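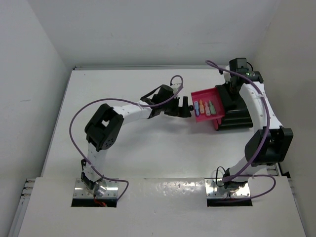
Figure 10. Small tray, magenta, with the white tabletop and walls.

Hirkis Bench Enclosure: Setup Guide
By Issahaku Berik
Last updated: December 16, 2022

4. Preparing the work surface and trays

Do this section after the walls are up and the tabletop has been leveled. You will need a soft cloth, mild dish soap, and the bag of small trays (part 903).

4.1 Cleaning the tabletop

1. Peel any leftover shipping film from the tabletop and the inside of the walls.
2. Mix a few drops of soap in warm water and wring the cloth out well.
3. Wipe from the back wall toward the front edge. Go along the bottom of each wall last, where dust collects.
4. Dry with a second cloth.

CAUTION: Do not let water run into the recessed openings in the front edge. Wipe near them with a dry cloth only.

NOTE: Marker and tape residue show up quickly on the white finish. Use rubbing alcohol on a cotton pad for small marks. Scouring powder will dull the surface for good.

4.2 Setting out the trays

1. Wash new trays by hand and let them air-dry.
2. Check each rim with a fingertip. Trim any rough spots with a hobby knife, cutting away from you.
3. Choose a tray color that stands out from the tabletop. Magenta is easy to find against white; the clear trays are not.
4. Place trays toward the middle of the surface, right side up, and keep the front edge free.
5. Load small items only after the tray is where you want it.

CAUTION: Trays are for dry items. Do not use them for solvents or hot parts.

4.3 End of the day

Empty the trays, stack them by color, and store them outside the enclosure. Sweep crumbs and clippings into a dustpan. If a tray is cracked, throw it out and order part 2228, which replaces the older part 1000 and fits the same stack.

Continue with section 5, Lighting.

Gekurley Workroom Supply | Contact us | Copyright 2022 Gekurley | Back to top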